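Search this site Go

Print this page | E-mail to a friend

How I Clear Out a Spare Room in One Saturday

I've done this three times now in two different houses, and the method has settled into something I can write down. My sister-in-law Sewwandi Bepari asked me for it in November, I typed her a very long message, and this is that message with the spelling fixed.

What you need: a roll of strong garbage bags, four big boxes, a fat marker, masking tape, a kitchen timer and a sandwich made the night before. Make the sandwich! The first time I went out for lunch and didn't come home until four.

Step 1. Label the boxes before you touch anything

Mine say KEEP HERE, OTHER ROOM, GIVE AWAY and ASK. The ASK box is for things that belong to somebody else in the house. Garbage goes straight in a bag. I tape the label on the side and on the top flap, because once they're stacked you can only read one of them.

Put the boxes out in the hall if you can. I used to keep them in the room with me and I kept tripping over GIVE AWAY.

Step 2. Start with whatever you can sit or lie on

Couch, bed, armchair, all of it. Flat soft surfaces collect things faster than shelves do, and once you've got one of them clear you have somewhere to sort. I set the timer for 40 minutes and pick things up one at a time, top of the pile first. No digging! If you dig, you find a photo album, and then it's dark outside.

Clothes are the slow part for me. I don't try anything on. If I have to wonder whether it fits, it goes in GIVE AWAY, and I've only regretted one jacket (green, lovely lining, I still think about it).

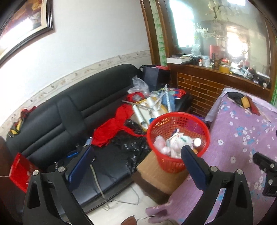
When the timer goes off, stop and walk the OTHER ROOM box around the house. Put things down where they live and come straight back – don't start tidying the kitchen. Then set the timer again.

Step 3. The floor, from the door inward

Work in a strip as wide as your arms. Anything under the furniture gets pulled out and treated like everything else. Last time I pulled 43 hangers out from under one bed, and I only know that because I was selling them.

Step 4. Cables and small stuff

Everything with a plug goes in one bag. At the end of the day, make a cup of tea and match chargers to gadgets at the table. Whatever has no partner gets a strip of tape with the month on it and goes in a drawer until spring. My neighbor Anil Mathew keeps his forever and he's perfectly happy, so do what you like here.

Step 5. Clean before you put back

Vacuum the couch, down the sides too (use the thin nozzle and take the coins out first, they make a terrible noise). Wipe leather with a barely damp cloth and dry it off with another one. Check the care label if you still have it. Then do the baseboards, then the floor.

Step 6. Get the boxes out of the house

GIVE AWAY goes in the car that same evening – not by the front door. A box by my front door once stayed there so long that we started putting the mail on it.

The KEEP HERE box goes back last, and slowly. If it won't all fit, I go through it one more time with a fresh bag.

ASK goes on the dinner table, and people can have their plates once they've claimed their things. Sewwandi tried this on her boys and got two soccer shirts and a library book out of it.

Print this page | E-mail to a friend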